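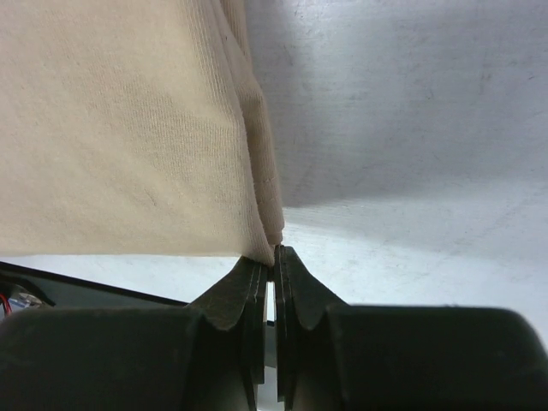

Corner first. Always the corner. She pinched it and felt nothing, becuase there was nothing to feel – two plastic grips in her own hands, and the claws in the white box doing what her fingers did, half a beat late.

Run 128. Lornura wanted 3,000 by October.

"Slower," said the kid at the next desk. New. Shipped in from Skudthorpe with one bag and opinions.

"I am going slow."

"You're folding like you're mad at them."

Maybe she was. Tan trousers, same pair all week. Twenty-two years of folding in the back room at Puvis, shirts, sheets, other people's pajamas, and now this. Teaching it. Paid better than Puvis did, that was the awful part.
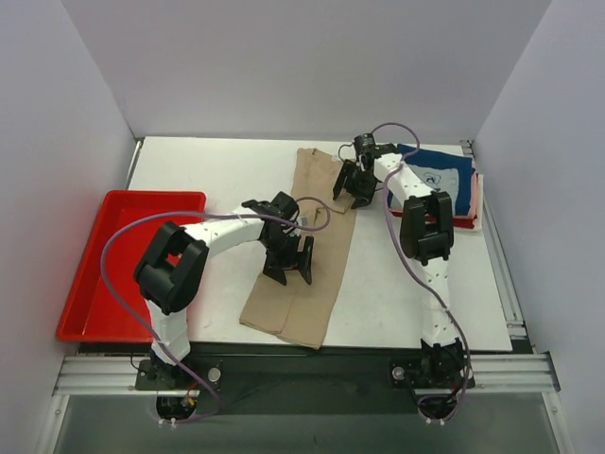
Left hand out, right hand back. Breathe. The legs had twisted again and she nudged them over, missed, nudged again. Would it learn the miss too? She'd asked on her first day. The trainer said leave them in, misses are good, it needs to see how you get out of trouble.

So somewhere in there was her getting out of trouble. Her mother's way with a waistband, thumb under, quick flick. She hadn't meant to give it that one. Just came out, around run 4, before she thought.

"What was that?" the kid had said. "That flick thing. Do it again."

She did it agian.

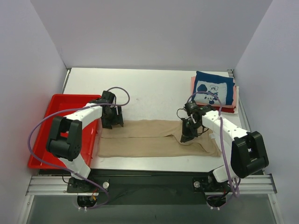 Trousers, both hands down.

Light went green. Recording. One hand at the waist end, one at the hem end, and for a second she didn't move at all. The arms didn't either. All three of them waiting.

"You ok?" said the kid.

"Give me your hands," she said. "Come here. Thumb goes under."

He put down his coffee and came round the desk.

We use cookies to improve your reading experience. Accept all | Manage settings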